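Boards > Architecture & Design History > Competitions and Unbuilt Work

Brevlow civic library competition: was the "lost" Moletti model ever real?
Posted by plinthwatcher, October

I keep seeing the same claim repeated about the Brevlow library competition, that the Moletti office sent in a full presentation model with a removable roof and that it was "lost in storage" after judging. It's in the walking tour leaflet, it's on the plaque outside the library, and now it's in the new exhibit catalog. None of them gives a source. The catalog cites the leaflet. The leaflet cites nothing.

Has anyone here seen a photo of this thing? A drawing with a model stamp, a shipping receipt, anything?

---

gusset_plate wrote:

The catalog has a photo. Page with the fold-out, left side. White model, two long bars and a low drum between them.

---

plinthwatcher wrote:

I know the one. The caption says "model, Moletti entry." Look at the base. It has a number plate on the front edge and the plate says 785. Moletti's drawings are all stamped 1070. Entries were anonymous and the number was the only thing tying a model to its sheets, so I don't see how you get around that.

---

gusset_plate wrote:

Plates got swapped. Models were unpacked by whoever was around and stood on trestles in a hall. I wouldn't hang a whole theory on one plate.

---

oldtracingpaper wrote:

I would. I've been through the drawings for 785 and they are also two bars and a drum. The drum on the Moletti sheets is off center and it has a ramp going around it. There's no ramp on the model in the photo. Either they left the most important part of the scheme off their own model, or it's somebody else's model.

So who was 785? The register says Kleinschmidt. Third round, no prize.

---

cornice_and_effect wrote:

Couple of problems with this.

The register was typed up later from handwritten cards, and it has errors all over it. One entry is listed twice with different cities. I don't trust it for Moletti and I don't trust it for Kleinschmidt either. You can't throw out the plaque for having no source and then lean on a typed list made by someone who couldn't read the cards.

Also, presentation models got simplified all the time. A ramp at that scale is a pain to build. I've made enough of these to know what gets dropped the night before it ships.

---

oldtracingpaper wrote:

You drop railings. You drop trees. You don't drop the ramp when your written statement spends half a page on the ramp.

---

cornice_and_effect wrote:

Have you read the statement or the summary of the statement? The summary was written by the organizers.

---

oldtracingpaper wrote:

The summary. Fair. I've asked for the full one and been told it's at the Climmont annex and that the annex is "being reorganized." I've been hearing that for a long time.

---

nine_inch_scale wrote:

Not picking a side, but the rules themselves are worth reading. Models were optional in the first round. They were required only from the second round on, and Moletti went out in the first. So they could have sent one, but they had no reason to spend the money. Shipping a crate that size wasn't cheap, and the office was pretty small then.

The leaflet skips over all of that.

---

plinthwatcher wrote:

That's new to me and it makes the story look even worse. Where are the rules?

---

nine_inch_scale wrote:

Bound in the back of the program booklet, after the site survey. The library reading room has 2 copies. Ask for the one without the rebound cover, the other is missing the last pages.

---

gusset_plate wrote:

OK, but "had no reason to" isn't "didn't." Plenty of offices sent models to first rounds because they thought a jury would sooner look at a model than a sheet of drawings. They were right, too.

---

plinthwatcher wrote:

Sure. I'm not saying there was no model. I'm saying the people who printed that there was one, with a removable roof no less, should be able to say how they know. The roof detail is what bugs me. It's so specific. Somebody either saw the thing or made it up.

---

cornice_and_effect wrote:

Or mixed it up with a different competition. Removable roofs were in fashion for a while. Every student in my year did one.

---

oldtracingpaper wrote:

Putting down what I plan to check, so somebody can tell me if it's a waste of time:

1. The back of the original print. The catalog reproduces only the front. If there's a photographer's stamp, there may be a job book.

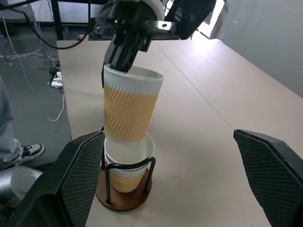
2. The crate list. Each crate should have been logged by entry number when it came in, and again when it went out.

3. The jury notes for the first round. If a model was on the table, I'd expect someone to have mentioned it.

4. The full Moletti statement, if Climmont ever opens the boxes.

---

gusset_plate wrote:

Skip 3. Jury notes from the first round are one line per entry. Mostly "no" with an initial.

---

nine_inch_scale wrote:

I'd still look. When I went through the library's set, 6 of the entries had longer remarks. I wasn't looking for Moletti then and I don't remember if it was one of them.

---

cornice_and_effect wrote:

The crate list is the only one of those I'd accept. If 1070 is on it, you all owe the plaque an apology.

---

plinthwatcher wrote:

If 1070 is on it I'll go polish the plaque. I'm at the reading room next week and will post whatever they let me copy.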